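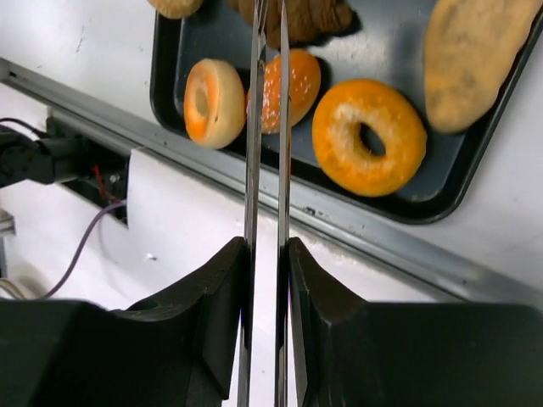
Figurantes para longa-metragem "Flastness"

A produtora Flevard procura figurantes para a rodagem de "Flastness", longa-metragem de Shahla Talebi. As filmagens decorrem em maio, em 15 dias úteis, e cada figurante é chamado para um mínimo de dois.

Procuramos:
- homens e mulheres entre os 18 e os 70 anos, com ou sem experiência;
- pessoas que saibam dançar a pares, para a cena do baile;
- músicos de sopro com instrumento próprio;
- condutores com carro anterior a 2000 (enviar fotografia da viatura).

Não são aceites menores, mesmo acompanhados. Quem tiver tatuagens visíveis nas mãos ou no pescoço deve indicá-lo na inscrição.

O dia de trabalho é de dez horas, com refeição incluída. Há transporte de ida e volta a partir do escritório da Flevard. O pagamento é feito por transferência, contra recibo, no final do mês seguinte.

Para se inscrever, envie nome, idade, altura, contacto telefónico e duas fotografias recentes sem filtros, uma de rosto e outra de corpo inteiro. No assunto da mensagem escreva "Figuração Flastness" e a função a que se candidata.

Inscrições até domingo, 16 de fevereiro. Só serão contactadas as pessoas selecionadas para a prova de guarda-roupa.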